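Board Games and Their Travels: A Short History of Play
Handout for the second evening, 10 October 2018
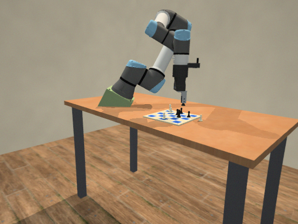 Page 83

Welcome back, everyone, and thank you for bringing so many questions last time. We ran out of minutes before we ran out of hands in the air, so I have tried to work some of the answers in below. Please scribble all over this sheet, I always do.

Chess came a long way before it settled into the game most of us learned at a kitchen table. Its oldest well-known relative is chaturanga, played in India, and from there the game went to Persia, on through the Arab world and into Europe. The pieces changed as they traveled. The elephant became the bishop in English (in Russian it is still called an elephant, and I find that rather lovely), and the king's counselor turned into the queen.

For a long while the queen could move only one square at a time, on the diagonal. Late in the fifteenth century players gave her the long reach she has now, and the bishop got his at much the same time. Games grew quicker and a good deal more dangerous — an early mistake could now finish you before you had your rooks out.

Several of you asked about checkers. It uses the same 64 squares in the version we play here, but the international game is played on a board of 100, with 20 pieces a side. Try it if you get the chance! The kings fly across the whole diagonal, and it takes some getting used to.

For next time, please read pages 84 to 90 in the course packet, on the mancala games of Africa. If you missed the August meeting, the notes from it start on page 69. And do ask an older relative what they played as a child, and whether the rules were ever written down. Bring whatever you hear, even if it is only half a rule.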